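The Florkach Rules

by Yiran Jin 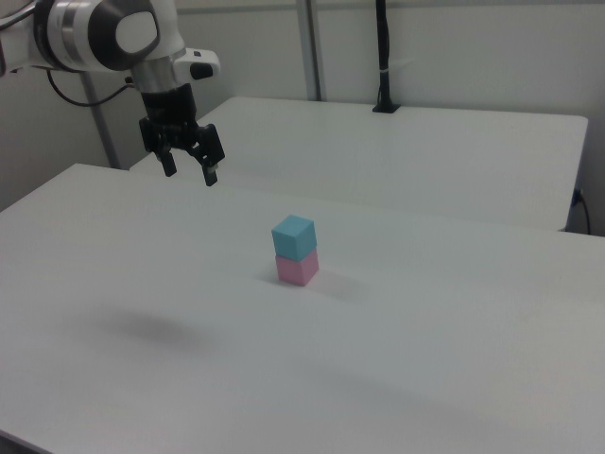
Rule 4: Hands Off Until the Arm Is Parked

I learned rule 4 on my first morning at Cluller, before I even had a locker. Górecki read it to me out loud from the binder, slowly, like a bedtime story. The binder is called the Florkach, after the woman who wrote most of it and then moved to the coast to raise goats (so I was told, and I choose to believe it).

"Blue on pink," he said. "Gripper open, fingers empty, arm up and away. Then you wait. Then you walk over."

"How long do I wait?"

"Until it's parked."

"How do I know it's parked?"

He turned the page and showed me rule 5, which was two paragraphs about how you know it's parked. I loved this job already!

My whole task was to watch an arm put one block on top of another and write down what happened. The Florkach had 43 rules for it. You couldn't write "good" in the log, you had to write "upper block resting, edges aligned" or whatever was true. You couldn't write "almost" at all. Rule 19 said so, and somebody had underlined it so hard the pen went through to rule 21.

By April I had logged 290 stacks and I was getting cocky. The Mokico people were coming at 2 to look over our paperwork, and I had one run left, and the arm set the blue block down and let go and lifted, pretty as you please, and I wrote "upper block resting" while I was still looking at the page. Then I heard it. It's a small sound, a block falling on a table. Tock.

So there I was with a line in the log that said one thing and a table that said another. Górecki was down the hall making coffee. I had an eraser. I also had rule 31, no erasing, one line through the mistake, initials, time, and the truth written next to it.

I drew the line. My hand was sweating and the line came out wobbly, kind of like a worm. YJ, 1:40, upper block fell after release, observer not watching.

The woman from Mokico went straight to that page, of course she did. She read it twice and ran her thumb along my worm.

"Who's YJ?"

I put my hand up like I was in third grade.

"Okay," she said, and copied something into her own notebook, and asked Górecki if there was any more coffee.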